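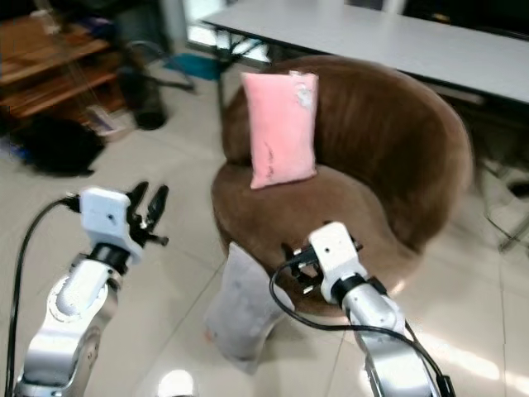
Pin-yu Chuang tells me I should stop complaining about self-checkout and just learn to like the grocery pickup window, where a teenager puts the bags in your trunk and you never have to see a cantaloupe before you own it. I've thought this over for most of a week. I've decided to keep complaining, but about the pickup window too, so that no one feels left out.

My subject is the short errand, and what has become of it. I used to walk to the Lebrun Market for an onion. The trip took 14 minutes, including the part where Mr. Lebrun's nephew told me what was wrong with the onion I had picked. I'd come home with a different onion and an opinion about the school budget. The market is a place that sells phone cases now. I buy my onions at Prultness, a store so large that the onions are in a separate weather system from the garlic.

Prultness would like me to use its app. The app has given me 1,665 points, and I have asked at the service desk what they are good for. You need 2,000 to get anything. The anything is a tote bag. I own a closet of tote bags, and the closet is why I no longer have a place for my coat, but I'll admit I have bought a jar of olives I didn't want in order to get closer.

My neighbors talk about saved time as if it went into an account somewhere. They have their coffee sent, their dog food sent, their light bulbs sent one at a time in boxes that could hold a ham. By their own math this should leave them with whole free afternoons. I have been in their kitchens on a Saturday. They spend it breaking down boxes.

I'm no better. In May I ordered a single packet of dill seed from Jolilum, and it took nine days, two emails and a text asking me to rate my driver. The hardware store four blocks away has a rack of seeds by the door. I knew this. I had walked past that rack to buy the pot.

What I miss is hard to defend, which is why the other side keeps winning. The onion was no cheaper. Mr. Lebrun's nephew was often wrong, and he was wrong at length. If you had asked me at the time whether I wanted to stand there for five minutes hearing about his knee, I would have said no and meant it. But I knew about the knee. When he was gone for a month I asked where he was, and so did the woman behind me, and that's how she and I came to know each other's names. I still see her at the bus stop on Katora Street.

Pin-yu says I could get the same thing from a book club. I went to one. We met for around two hours and the host had ordered in, so at least there was someone to talk to at the door. He was in a hurry. I asked him about his knees anyway, and he said they were fine.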